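6.3 Fingers do not close on trigger (fault 20)

Applies to the Skomus hand-held gripper with padded fingers. Text revised Jan 3, 2025.

Fault 20 is logged when the trigger is pulled and the fingers stay open, or stop before the pads meet.

CAUTION: The fingers may close without warning once the fault clears. Keep your own fingers out of the gap until step 3 is complete.

1. Let go of the trigger and put down anything you are holding in the other hand.
2. Hold the gripper over a clear tabletop with the fingers pointing away from you.
3. Switch off at the handle and wait 5 seconds. Unplug the lead.
4. Look at the inner face of each finger. Dust and lint on the pads will not cause fault 20, but should be removed before you go on. Use a dry brush. Do not use solvent.
5. Push both fingers gently inwards by hand. They should move together. If one lags behind, stop and go to 6.4.
6. Plug in the lead, switch on and pull the trigger once.

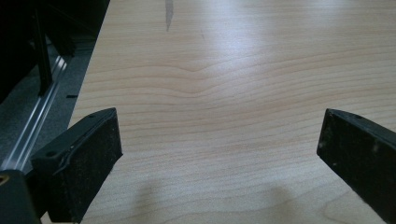 Fig. 6-2. Fingers fully open over the tabletop, nothing between the pads.

7. If the fault returns, write down the cycle count from the Ginton display. Units past 3,100 cycles need a new drive cord (part 233).

Note: Recordings made while fault 20 was active hold wrong finger widths. Delete them before upload.

Do not open the gripper body. Send the unit to Derkach for repair with the fault log enclosed.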